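**Skekow project, progress note to MacLeod**
29/08/2018

Quick one as the full report template is still not working on my machine. Will move this across when it is.

Where we are. Two-arm handling of household furniture, learning from demonstration. Work package one (data) finished, work package two (policy training) mostly finished, evaluation under way. Budget on track apart from grippers, see further down.

Data. 473 demonstrations kept after cleaning. We threw out the ones where the operator stopped part way to reposition, and a batch where the left and right arm clocks had drifted apart. Should have caught the clock problem sooner. There's now a check at the start of each session that refuses to record if the two streams don't line up.

Method, briefly, for anyone on the panel who missed the last note. Old version: each arm had its own policy and they only shared the camera view. Fine for picking up two separate things, bad for one stiff object held at both ends, because one arm starts its turn early and the other gets dragged. New version: one policy plans the path of the object and both arms are solved from that. Grip force is handled apart, on a much faster loop. Digby Tuhiwai wrote nearly all of the solver and it is much tidier than what I had.

Result so far. On the chair task (lift, turn over, set down) the joint policy gets through 56 per cent of trials start to finish. The separate-arms version never got past 6 per cent on the same task, same start positions. So the main claim in the proposal looks sound, though I would not want to put the 56 in a press release yet. It moves when we change the start position and we havent done the full sweep.

Most of the bench time has gone on the upturned part of the task, seat low over the table and legs in the air, one gripper on each side of the seat frame. The rim is a decent thing to hold. The trouble is that the legs swing through a lot of space for a small turn of the wrists, so a tiny disagreement between the arms is a big one at the leg tips. 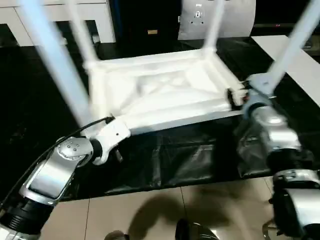 Clifford Caron went through the draft numbers and was not entirely happy: he said a whole-task success rate hides too much, and that we should be reporting how far the two grippers disagree through the turn, because "a trial can count as a pass and still be wrenching the seat the whole way round". Fair. We log both wrist poses anyway so it's a matter of going back over the recordings. He also wants the set-down scored apart from the lift. Will do both.

Failures, from going over the logs:

- slip at one corner of the frame mid turn, other arm carries on. Most common
- solver runs out of wrist range on the right arm and stops. Safe but counts as a fail
- set down on fewer than four feet, chair tips. Less often than I feared

The second one can probably be fixed by choosing a better grasp before the lift, Digby has a branch for it. The slip needs the faster loop to talk to the planner, which it doesnt at present. That's the real work for the next stretch.

Spend. Gripper fingers from Zikthorpe wear quicker than quoted and we have gone through 2 spare sets. Asking to move around 6 per cent of the travel line into consumables. Form attached seperately.

Next:

1. gripper disagreement measure, run over all existing trials
2. slip signal into planner
3. start position sweep
4. second object. Was going to be the Drususer side table, still waiting on delivery

Final evaluation still planned for December. If the table doesn't turn up I'd like to swap in a stool and would need your OK on that in writing, as the proposal names the table.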